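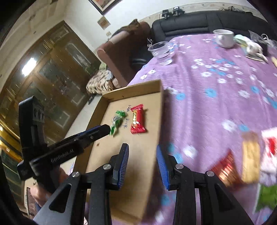
Sorting sweets with the hand-held gripper: two wrapped pieces in the cardboard tray, snack packets alongside on the tablecloth.

Home recordings improve packet sorting, Flondstead group reports
Jan 18, 2023

Training data gathered in people's living rooms gave a robot arm a better grasp of small wrapped goods than the same quantity of data gathered at a laboratory bench, according to a report released by the manipulation group at Flondstead.

The work, led by Mwanaisha Langat and Lutz Böttcher, concerns a narrow task. Sweets, biscuits and other small packets lie on a table and must be put one at a time into a shallow tray. The items are light and shiny, and their wrappers change shape when pinched. Earlier control policies trained by the group handled rigid boxes well but often closed beside a wrapper or pushed it along the table.

Demonstrations were made with a hand-held gripper. The operator holds the tool by its handle, picks up an item with the two fingers and places it in the tray while a camera on the tool records the view. Finger opening and tool motion are logged with the video. No arm is needed at the recording stage, so a session can be set up on any table with enough room for a tray.

The data set, named Piveden, holds 2,087 demonstrations from 42 homes. Operators were asked to use their own tables and whatever cloth was already on them, and to leave cups, bowls and bags where they stood. Lighting was not controlled. A comparison set of equal size was recorded on one grey bench in the laboratory by the same operators, using packets from the same shopping list.

Two policies were then trained with identical settings, one on each set. Both were run on a fixed arm fitted with fingers of the same shape as those on the hand-held tool. Each policy was given 200 trials, divided evenly between the bench and a test table whose cloth, clutter and lamp position were changed between blocks. A trial counted as a success if the packet was released inside the tray within 40 seconds and had not been torn.

On the plain bench the two policies performed alike, and the report treats the small gap between them as noise. On the changing table the policy trained on home recordings kept most of its success rate, while the bench-trained policy failed in the majority of trials. Its most frequent error was to reach for a printed shape on the cloth. The second most frequent was to stop above the packet without closing the fingers.

"The count of demonstrations was held constant, so the difference has to come from what was in view," said Langat. "We had expected printed cloths to be a nuisance in training. They were the part we could least afford to remove."

To test that point, Tatu Athumani retrained the policy after taking out every recording made on a patterned surface and replacing it with one made on a plain surface in another home. Performance on the changing table dropped by almost half of the original gain. Removing recordings with background clutter had a smaller effect. Removing those with fast tool motion, in which parts of the picture are blurred, had no measurable effect, and the group no longer filters them out.

The report lists several limits. Only one finger design was used. All trays were shallow and open, and the policy was not tried with deep boxes or bags. Thin packets lying flat remained difficult for both policies, as the fingers could find no raised edge to close on. Böttcher also noted that operators slowed down over the course of a session, and that later demonstrations contain longer pauses before each grasp. These pauses were trimmed by a script, and the effect of the trimming was not studied separately.

Esther Urio of Muriithi, which supplied the logging software, said the recording format would be kept unchanged for the next stage so that old and new sessions can be mixed. That stage adds soft pouches and small tins, and is due to finish in June. The arm trials will be repeated by Victor Kaijage at Tiker on a different model of arm, using the trained weights as supplied and no further demonstrations.

The report and the trial logs are available from the group on request.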